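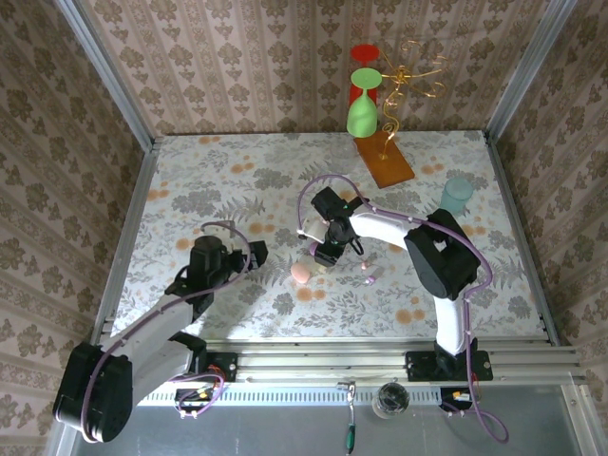 4.2 Small-press titles in the Pisthorpe holdings

The Pisthorpe reading room holds 3808 zines, of which over 700 are perzines.

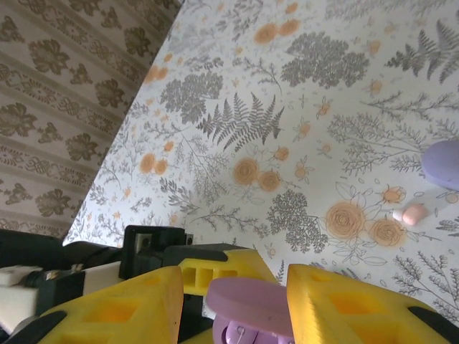
Most were bought at the October fair in Clirnavell.
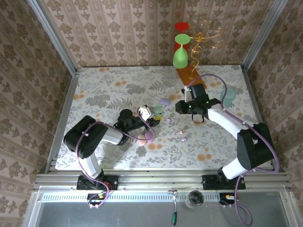 Covers were sorted by pattern. The fern and blossom print of the tablecloth in Figure 8 matches the class we call botanical.

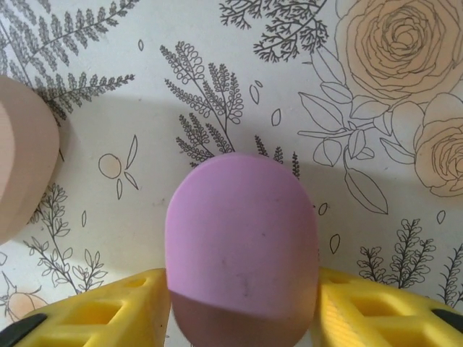

Colour was recorded separately. Pink-purple, as on the rounded block in Figure 8, was entered as one shade across 40 titles.

Figure 8. Pattern and colour terms.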